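Home / Tableware / Cups and holders / Drillden glass cup with holder

Drillden glass cup with holder

The Drillden is a clear glass cup supplied with a separate dark holder. The holder has a wavy upper rim and a single handle. 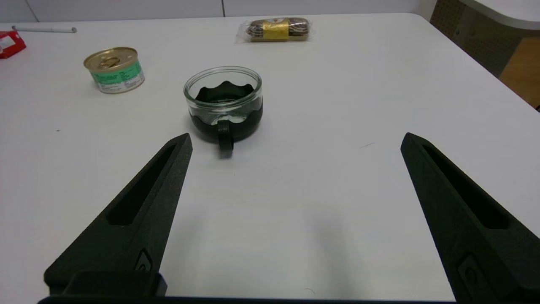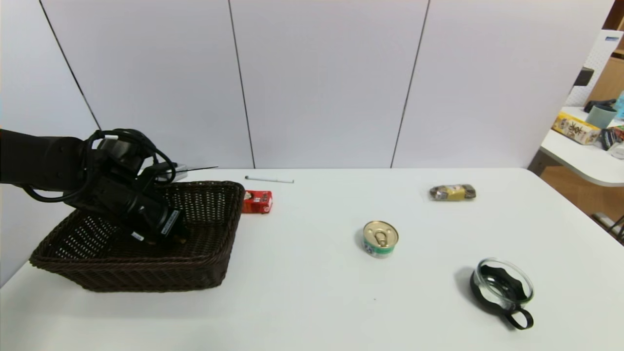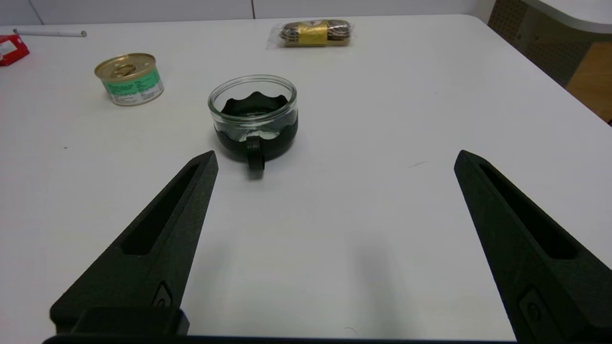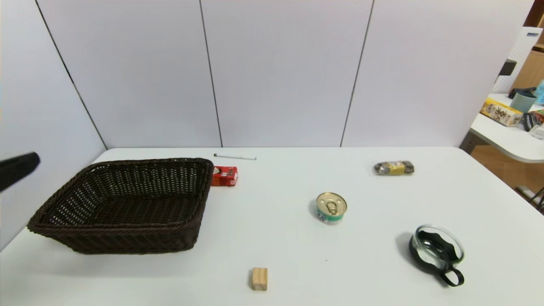
Capacity is 233 ml. The glass lifts out of the holder for washing – both parts should be dried before they are put back together. Orders are sent within 3 working days. Trade customers requiring 17 or more cups are asked to write to Yannick Cordier at Prandon.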